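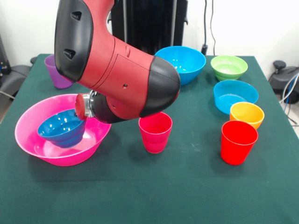
Figure 5.1 A red and black arm with a small blue bowl in its gripper, over a large pink bowl.

Chapter 5
Lighting a Series: What the Tests Don't Tell You

Every cinematographer who starts on a series is told to shoot tests. Read the interviews and you will hear that the look was found there, in one happy afternoon, and that everyone in the room knew it. Treat such stories with care. They are told after the work is done, often by people with a show to promote.

Take Drunport, a harbor drama photographed by Els Declercq. The press notes credit its murky night exteriors to a plan settled before the first day. Her own notebook, which we quote in Section 5.3, tells a messier story. She rated the camera at 800 and changed her mind about the street lamps in May, with 14 nights already shot. The early nights were then graded to match the later ones.

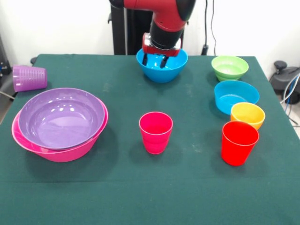 Figure 5.2 Gripper fingers reaching into a bright blue bowl on a green-covered table.

Was there a look, then, or a set of repairs? Declercq's word is "habit." On Nirthorpe, her next job, she had 62 pages of lighting notes and says she used 2 of them. We don't take that at face value either – people who have stopped needing their notes tend to forget how much they learned by writing them.

This chapter asks you to doubt three common claims: that soft light is always kinder to faces, that a single lens set holds a show together, and that color can be safely left to the grade. Each is true some of the time. The trouble starts when a crew repeats one of them to end an argument. 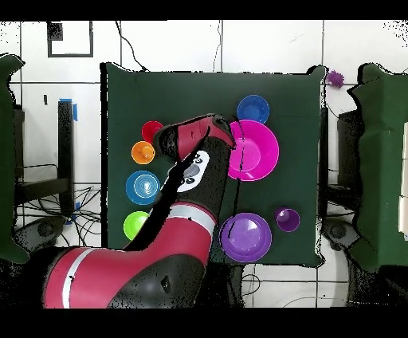 Figure 5.3 Small cups and a large magenta bowl on dark green cloth, with the arm reaching between them.

5.1 Soft light and its reputation

Ask why an interview was lit through a large sheet of cloth and the answer is usually "to be flattering." Verhoeven, the gaffer on both shows, prefers to ask who is being flattered, and from which side. A big source close to the face also spills onto the wall behind it, and on a small set that wall may matter more than the cheek.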